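About the Esside Robotics Club
July 9, 2018
By Thắng Lại

The Esside Robotics Club is an after-school club for pupils aged 13 to 18. We meet twice a week in term time and for one full week in the summer. Membership is open to anyone at the school, and you don't need to have written any code before you join. About half of our new members haven't.

The club began with 5 pupils and a box of second-hand motors. We now have 39 members on the register, split into a junior group and a senior group. Juniors start on wheeled kits and move on to sensors after the first half term. Seniors work on the arm, and most of them stay with it until they leave school.

Members pay nothing for the ordinary sessions. The summer week costs £50, which covers lunch and a printed workbook. If that is a problem for your family, speak to the school office and it will be dealt with quietly.

What the seniors do

The main senior project is called Jusia. It is a pick-and-place task: the arm has to find a small object on a table, close its gripper on it, lift it and put it in a basket. The objects are kept simple. We use a green ball, a red cylinder and a red block, on a white cloth so that the colours stand out for the vision code.

Each shape teaches something different. A ball can roll if one finger touches it before the other. A tall cylinder tips over if the gripper comes in too low or too fast. The block looks like the easy one, but the fingers have to be turned to suit its sides, and a grip that is slightly off will twist it on the way up. Pupils write down every attempt in the log, including the ones they would prefer to forget. The Jusia log reached 858 attempts in June.

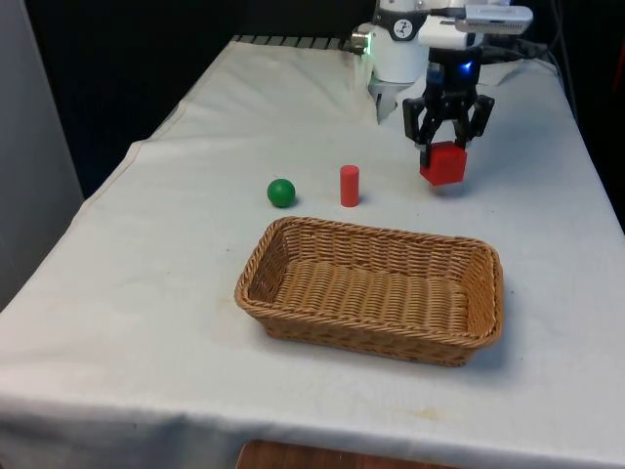

How a session runs

Seniors work in pairs. One has the laptop and the other stands by the stop button, and they swap halfway through. Sessions follow the same order each time:

1. Read the last page of the log.
2. Check the cables and the gripper with the power off.
3. Set out the objects and the basket.
4. Run the new code at low speed.
5. Write up what happened before packing away.

Pairs are not allowed to skip the slow run, even for a one-line change. Low speed gives the person at the button time to see how the fingers meet an object, and whether the arm is pushing down on the table harder than it should. A lot of our faults have come from height settings — a few millimetres is enough to spoil a grasp.

Parents are welcome to watch the last part of any senior session. Please sign in at reception first.

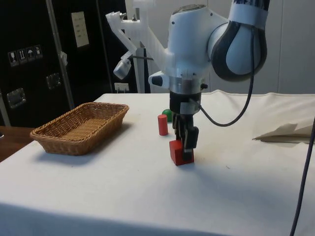
Nwankwo, from the senior group, wrote in this year's club report that the block took the longest to get right, and that moving the basket between attempts was the best idea the group had all year. Before that the code only worked for one basket position, and the group hadn't noticed.

Competitions and visits

We enter the Plulwood Schools Challenge each year with a team of up to 5. The team is picked on attendance and log-keeping as well as on code. Juniors can come along to watch from their second term.

Joining

New members can start at the beginning of any half term. Forms are at the school office and should go back there once a parent or carer has signed them. Bring a notebook and tie long hair back. Laptops are provided.

Recent items

Plulwood Schools Challenge: team list
Summer week: what to bring
Junior group: line-following results
Jusia log: notes for new pairs
Wanted: old stepper motors and ribbon cable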